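The new phone came on Thursday, and Rhona Rankin left it in its box until after supper. It was a Jaleo, the 300 model, and her old one was held together with tape. 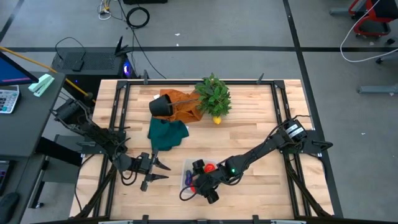
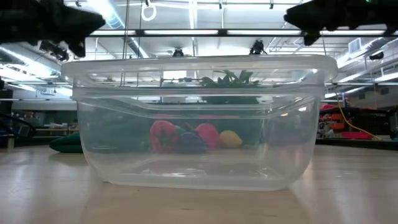
Agnes Laing had sold it to her from the shop in Travville. "It'll copy everything across," Agnes had said. "Just set them side by side." Rhona laid both phones on the kitchen table, which was pale wood like the one in the pictures, and watched the bar creep along. It moved 531 messages and then stopped. She made tea. When she came back it was asking about a voicemail from February, 35 seconds long. Keep or delete?

She knew whose it was. She had not played it since the funeral.

She pressed keep. The bar started moving again, and she sat down and drank her tea while it finished.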